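Ornley workshop opens its doors for robot pouring demonstration

Visitors to the Citard workshop in Ornley had the chance to see a pair of robot arms at work on 15th January, when the firm held its first open day of the year. The main draw was a pouring demonstration, with an orange drink as the liquid and clear plastic cups on a plain table.

The session was led by Melati Khoo, an engineer at Citard, and 21 people had signed up for it. Pouring is a job most of us do several times a day without much thought, she told the group, but a robot has to judge the tilt, the height and the speed of the drink all at once.

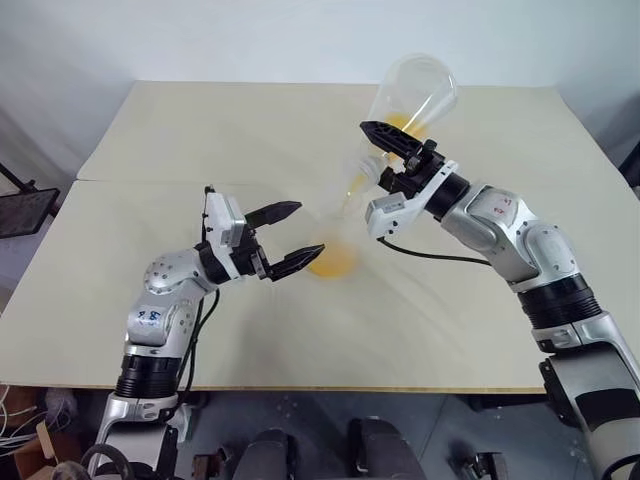 Why use two arms for a job that a person can do with one hand?
The second arm is there so that the robot can hold the lower container if it needs to. Citard also wants the same pair of arms to learn other kitchen tasks later, such as opening jars, where two hands are needed.

Each arm has a gripper with two fingers, and small cameras give a view from close to the fingers. One of these views showed a bottle with a threaded neck held between mesh-faced pads while the amber liquid ran in at the top.

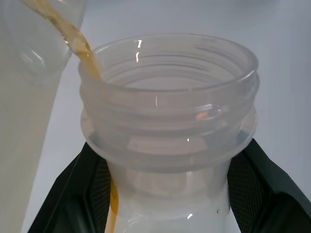 Razia Mirani asked whether a thicker drink would cause trouble, and said she would like to see it tried with a milkshake or a bowl of soup. Khoo said thicker liquids were on the list for May - the team wants to be happy with thin ones first.

The group then moved on to the subject of training. Yusri Kwok, from the software side, explained that the arms learn from examples given by a human operator. New staff spend 9 days practising on the controls before any of their work is kept. He said that the cups are a fair test because clear plastic is hard for a camera to pick out. 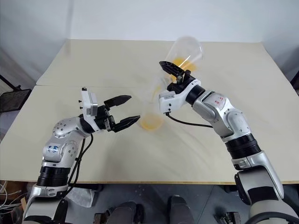
When will robots like these be used in cafes or care homes?
Citard has not set a date. A small trial is planned with Nasution, a catering company in Gremville, but it will take place in a staff kitchen and will not involve customers.

Visitors could also look at the grippers on the monitor. Much of the talk was about the pads on the inside of the fingers, which have a fine crosshatch pattern. Kwok said the team had been through three types of pad before choosing this one. 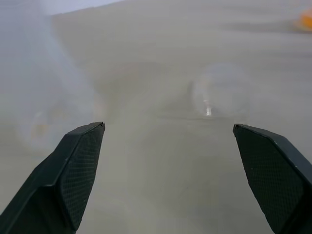
Next open day

Citard will hold another open day at the Ornley workshop in May. Places are free but must be booked through the firm's website, and children under 12 need to come with an adult. Roswitha Lenz is taking bookings for school groups - there is room for 19 pupils in each session.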